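Caring for plywood tabletops and workbenches

Updated May 27, 2022

Unsealed or lightly sealed plywood stains faster than solid hardwood. The face veneer is thin, so heavy sanding is not an option, and most of the upkeep consists of keeping liquids off the surface and out of the seams.

Routine cleaning

Vacuum or brush off grit first. Wipe with a cloth wrung out until it no longer drips, working with the grain. Dry at once with a second cloth. Do not use steam, bleach or scouring powder. Dish soap is enough for grease: a few drops in a bowl of warm water.

Joined boards

Where a top is made of two or more boards, the seam is the weak point. Water that sits there lifts the veneer on both sides. Run a fingernail across the joint twice a year. If it catches, clean out the gap with a wooden toothpick, let it dry overnight and fill with a thin line of wood glue. Clamp under wax paper and scrape off the excess before it hardens fully.

Pale tops show dye transfer more than dark ones. Black fabric bags, new denim and colored felt are the usual sources, mostly when damp. Small items kept along the back against the wall should be moved once a month, or the wood under them will stay lighter than the rest. 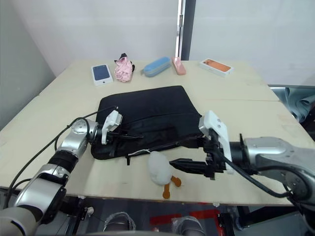 Removing marks

Ink: dab with rubbing alcohol on a cotton swab. Test on the underside first.
Dye: white vinegar, then plain water, then dry. Repeat once at most.
White rings: a warm iron over a dry cotton cloth, a few seconds at a time.
Dents: damp cloth and iron, only on unfinished wood - a sealed face will blister.

Resealing

Sand by hand with 220 grit, two or three light passes. Remove dust with a tack cloth. Apply water-based polyurethane in thin coats and leave each one almost 29 hours if the room is cool. Edges take an extra coat. In June or any humid month, keep a window open and wait a full week before putting anything heavy on the top.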